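Ticket 2223 - suture pads: stitches cutting through, dye spreading, knots coming loose
Site: Flinstead skills room
Kit: Voyle practice pads, Pirnell braided thread (light blue), curved needles
Logged in: Vodeck helpdesk
Opened: 2026-05-01
Status: open, waiting on supplier
Priority: medium

What's wrong

Three complaints lumped together as they all came in on the same batch of pads. Will split if supplier wants them separate.

1. Thread pulls through the lip of the cut when you snug the knot down. Not every time.
2. Red dye goes everywhere. Meant to stay in the cut, ends up in a smear at one end.
3. Tails fray after trimming and first throw slips before second is on.

Batch is pad box 107. Box before that was fine, or at least no one moaned. Same thread reel for both so I'm not blaming the thread for no. 1. Might be for no. 3.

First checks

Needle tip looked at under the lamp, no burr. Swapped it anyway. No change.
Thread reel: checked for kinks off the spool. It holds a bit of a loop when it comes off, you have to run it through your fingers first.
Pad seated flat in tray, yes.
Tray clips tight, yes. One was loose, tightend it.
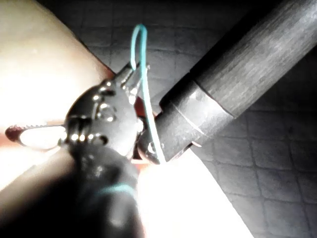
Also went through the drawer to see which cutters people have been using, because a blunt pair would explain the fraying by itself. Two pairs of decent scissors, one pair that chews. Chewy pair now in the bin. If you trim with anything that squashes before it cuts you get a fluffy end, and a fluffy end won't go back through anything. Please use the scissors marked with green tape and put them BACK.

Test log

Pad A, old box. Ten stitches, no pull-through. Dye ok.

Pad B, box 107. Pulled through on second stitch. Bite was small, my fault probably. Went wider after that and it held.

Pad C, box 107. Two parallel cuts, working left to right on both. Top one has three in and the rest left open, bottom one has five. Red has gone wide at the right hand end of the top cut, past where the stitching stops. One stray dot between the cuts too. Leaving this one as is so supplier can see it.

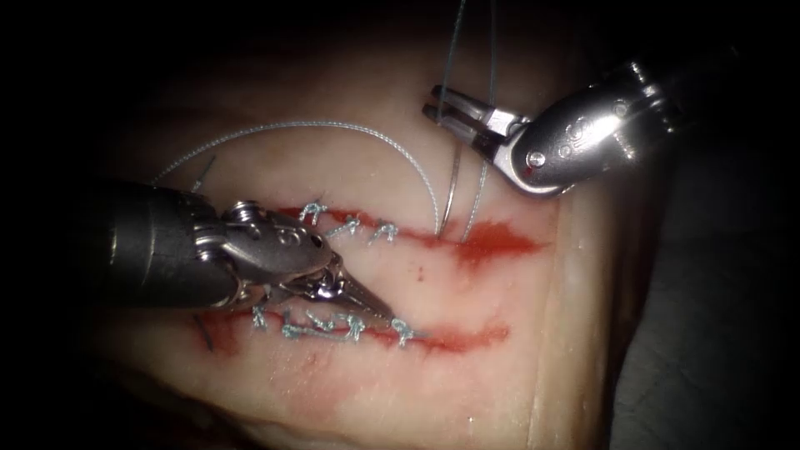

Things tried, in order

Wider bites. Helps with the pull-through. Take it further back from the edge on both sides, same distance each side.

Less dye. Was squeezing it in till it sat proud of the cut. Now a thin line only. Better but still creeps if the pad's been handled.

Blotting. Dry swab, press, don't wipe. Wiping is what makes the pink haze and it doesn't come off afterwards, tried soapy water, tried the alcohol wipes. Alcohol wipes made the surface tacky, DON'T.

Leaving pad out of wrapper overnight before use. No difference I could see.

Warming pad. No difference. Smelt a bit.

Extra throw on the knot. Fixes the slipping, makes a lumpier knot. Fine for practice, people won't like it for assessment.

Longer tails. Cutting too close was letting the last throw undo. Leave them longer then trim once at the end of the row, all in one go. Tails do tangle with the next stitch if you're working close together so hold them out of the way.
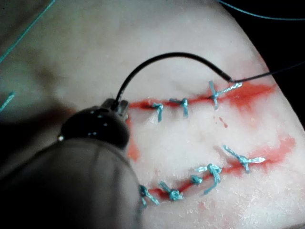
Can we use the stained pads again or do they go in the bin?
Use them again for knot practice. Staining is only cosmetic. Turn the pad round and start on a clean bit, and bin it once the cuts get close enough to tear into each other.

Notes on the knots themselves

Had a proper look at spacing and it's all over the place, mine included. Uneven gaps put more pull on whichever stitch is out on its own, and that's the one that cuts through. Marking dots with a pen before starting sorted it on pad D. Bit of a faff but worth it for beginners.

Fraying is less since the scissors went but not gone. Pirnell reel is from April, stored in the cupboard over the radiator, might not be great for it. Moved reel to the bottom drawer.

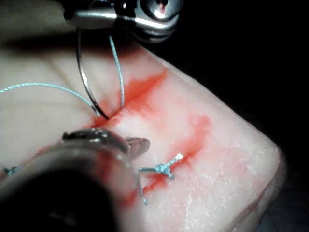
Dragging is the other one. If you haul the whole length of thread through in one go it saws at the lip, worse on these pads than on the old ones. Easier to see with a stitch half done: curved needle at the lip of the cut, one strand going up steep to the driver, the other coming in from the left with a bit of sag in it. That sag is what you want. Keep the long side slack, follow the curve of the needle, ease it through and only snug when the throw is down flat. Finished knot further down that cut has a white frayed end on one tail, so complaint 3 still stands.

Asked supplier

Is box 107 a softer mix than before?
Is the dye the same dye?
Do they want pad C posted or will photos do?
We've 60 pads left in the store, do we use them or hold them?

No answer yet. Auto reply only.

For now

Wide bites, thin dye, blot dont wipe, green tape scissors.
Old box pads kept for assessment, don't open them for practice.
If one pulls through write the pad box no. on the sheet by the sink, and which stitch it was.

Will update when Voyle get back to me. Leave ticket open.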